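Wednesday, July 31, 2024
Notebook, Clollura sim bench

Back on the Grisska set this morning, after losing most of yesterday to the export script. The goal for this round is 2000 episodes in simulation before we let Cadar train on anything, and we stand at 1331, so I'm feeling pretty good about it (coffee may be helping). I've been driving the arm by hand, all of it teleop, with the lights and the room textures shuffled between batches. It does get a little hypnotic after a while, and I have to remind myself to get up and stretch.

I saved a view from overhead and one from close in by the fingers, both out of the same session, and I'm pasting them in so whoever takes over in August knows what the setup looks like.
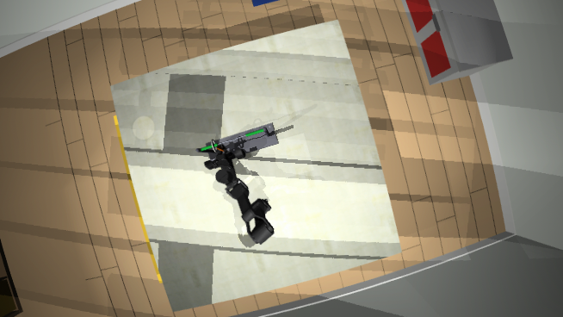
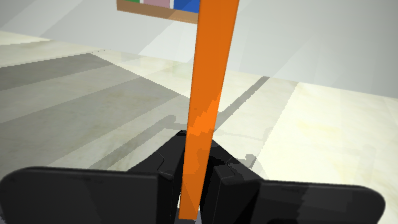 Now for the grumbling. I threw out 3 episodes because I hesitated too long before closing the fingers, and I'd hate for the policy to learn my dithering. The older Tsuchiya batches are full of that kind of pause, and I think we paid for it — the trained arm would hover over the target as if it were making up its mind. So please, if you're recording, commit to the grasp or scrap the take and start over. Scrapping is cheap in sim!

Two other things. The shadows change a lot from one lighting draw to the next, and I'd like to keep it that way even though the dark draws are a pain to drive in. And the success flag still fires early if the object is brushed on the way in, so don't trust it for filtering yet. I've been keeping my own column of yes and no in the shared sheet.

Still to do: fix the flag, rerun the export on the last 2 batches, ask for a better chair.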